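Skirkel Two-Door Low Cabinet, Light Wood: Review After One Year

Posted 16 September 2018

I run the office side of a small bookkeeping business out of two rooms above a shop. The front room had a pair of steel filing cabinets in it when I took over the lease, and I kept them for far too long. They were loud, one drawer stuck in damp weather, and the tops were too high and too narrow to work on. Last fall I got rid of both and bought low cabinets to go along the long wall. I looked at three makers and ended up with Skirkel. This review covers the two-door model with the single shelf, in the light wood finish. I paid for it myself.

Ordering and delivery

I ordered from the Skirkel site and it came by regular freight. The delivery window was a full morning, and the driver would bring it to the street door only. If you are upstairs, as I am, plan for two people. The box is long and flat, it has no handles, and it does not like corners. We took ours up the stairs on its edge with a bath towel under the bottom end.

Everything inside was held in place with folded cardboard. One corner of the back panel had a small dent in it. I sent a photo to customer service and they offered a new panel or a small refund. I took the refund, as that corner sits against the wall.

Putting it together

The instructions say one person can do it. One person can do most of it. You will want a second pair of hands for the step where the top goes on, and again if you plan to stand it up by yourself from lying on its back. I had it done in a morning with a break for phone calls.

The booklet is drawings only, no words. That's fine for most of the steps. Step 5 is the weak one. It shows the shelf supports going in before the back panel, but the drawing is from the wrong side and it's easy to put the supports on the outer row of holes. I did that, and had to take the back off again. If you look closely, there's a small arrow pointing to the inner row.

The hinges are a clip-on type. You screw the plates to the sides, screw the hinge arms to the doors, and press them together until they click. They adjust in and out and side to side with a normal screwdriver. Set them once when you finish, and then again after a few weeks with weight in the cabinet. Mine had dropped a little by then on the right side. After the second round they stayed put.

You get one spare screw of each kind and a small tube of glue. I didn't use the glue on anything but the dowels.

The doors

I went back and forth between doors and drawers before I bought. Drawers are better for small things. Doors are better if most of what you keep is binders and boxes, and for me that's nearly everything. The doors on this one swing wide, so you can get at the whole width of the shelf. The cost is floor space. With a door open you can't walk past comfortably in a narrow room. If your aisle is tight, measure it with the doors open before you order. I didn't, and I was lucky.

There's no soft close. The doors shut with a plain knock. You can buy stick-on dampers at any hardware store and I put a pair on after the first month. They work well enough.

There's no lock, either. Skirkel sells one as an add-on, but it means drilling the door, and the template that comes with it is a sheet of thin paper that has to be taped on straight. For client records I wanted a lock, so I did it. The hole is neat and the lock works, but for a cabinet sold as office furniture, I think it should be on the order form as something the factory does.

The shelf

One shelf, full width. You can move it up or down through a row of holes. In the position I use, the lower space takes tall binders standing up with room for fingers over the top, and the upper space takes document boxes, envelopes and the label printer.

The maker gives the shelf limit as 38 kilos spread evenly. I haven't weighed mine, but it's been packed with paper for most of a year, and paper is heavy. I put a straight edge along it last month and there's a slight sag in the middle. The doors still clear it and I wouldn't have noticed by eye. If you plan to fill it end to end with full binders, put the binders at the bottom and keep the lighter stuff on the shelf. You can buy a second shelf. I didn't, because two shelves would make all the spaces too short for what I keep.

The top

This is what sold me on the low cabinet over the tall one, and it has paid off. It's at counter height, so I can stand at it and sort the mail, collate, or go through a client's box without bending. With two cabinets side by side you'd have a proper work counter. There's a small lip at the front edge. I was worried it would get in the way, but I stopped noticing it after a day.

The surface wipes clean with a damp cloth. Coffee left overnight came off. Blue ink from a stamp pad did not come off completely, and there's a faint mark by the wall that I've covered with the desk calendar. Packing tape is fine if you pull it up the same day. I left a strip on for a week to hold down a cable and it took some work with rubbing alcohol to get the sticky part off.

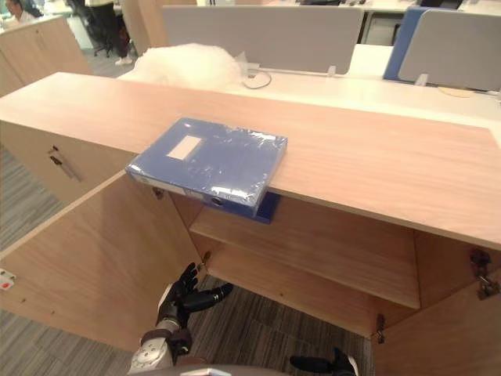

It shows dust less than the steel ones did, and it shows scratches more. Dragging a hole punch across it will leave a line. A felt pad under anything with metal feet is worth the trouble.

How it compares

The other two I looked at were the Fallitetti sideboard and the Gurkach storage unit.

The Fallitetti is the better-looking piece. It has a nicer front, thicker sides and a back you could leave showing in the middle of a room. It's also lower, more like living room height, and for standing work that's no use to me. It costs quite a bit more. If you want something for a waiting area or a home office where looks matter, I'd go and see it.

The Gurkach is cheaper than the Skirkel and comes already put together. I saw one in a used furniture warehouse. The doors slide, so it would be the one to get for a narrow room, but with sliding doors you only ever get to half the cabinet at a time. The shelf was fixed and it was set too high for tall binders below to make any sense of the space above. Delivery was extra too, and with the stairs it wouldn't have been easy.

A client of mine has a row of Munasinghe cabinets that are close to the Skirkel in size and have locks already fitted. I would have looked at those, but they're sold only through dealers and the nearest one wanted a minimum order.

Things I'd change

The feet. They're small plastic discs, and on an old floor they don't give you enough height to level the cabinet. I had to put a thin piece of wood under one end. Adjustable feet would fix it and can't cost much.

The cable hole. There isn't one. If you want a printer or a charger inside, you'll be cutting the back panel yourself. I used a 60 mm hole saw and it went through cleanly with a piece of scrap held behind it.

The stickers. There were several small ones on the parts when it arrived. The ones with part numbers peeled off without trouble, but some of the others are on there for good unless you use a hair dryer.

Wear after a year

The door edges are in good shape, with no peeling. The handles have come loose once and I tightened them from the inside. The hinges are fine. The finish on the top has faded a little on the side nearest the window, and you can see it when the calendar is moved. I'd expect the same from any light finish in a sunny room.

One thing I should have done at the start is fix it to the wall. The kit includes a strap and it takes a few minutes. With both doors open and nothing on the lower level, the cabinet tips forward more easily than you'd think. I fitted the strap in October, a few weeks after it arrived, and would tell anyone to do it on the first day.

Who it suits

It suits a small office with a lot of paper and nowhere to sort it. If you mostly keep small supplies, get drawers. If you need to move every couple of years, get something already assembled, as I don't think the fittings would take being undone and done up again many times.

I plan to order a second one to run along the rest of the wall. Skirkel says the light wood finish is staying in the range for now, though the new batch may be slightly different in color. I've asked for a sample piece before I order, and will add a note when it comes.

Rating: 4 out of 5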